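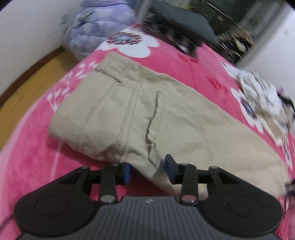
Beige trousers on the pink flowered bedspread.

Zindlow bedspread, double, bright pink
Reviewed 16 April 2023

I bought this in January to replace a plain grey one and it has been on the bed ever since, apart from washes. It cost £70, which is more than I normally spend.

The pattern is large white flowers on pink, with a medallion in dark red, navy and white in the middle of the flower. It is a strong pink. If you want something quiet, look at the Carhuamaca range from the same shop.

I fold all my washing on the bed, so the cover gets more use than most. Heavy things like twill trousers don't drag it out of place, and pale clothes have picked up no colour from it. I have washed it 6 times at 30 and the pink has not faded that I can tell. Drying takes most of a day indoors.

Two complaints. It creases in the wash and needs a good shake before it goes back on. It is also a bit short at the foot end on a deep mattress, so measure first.

Three months in, I would buy it again. Four stars.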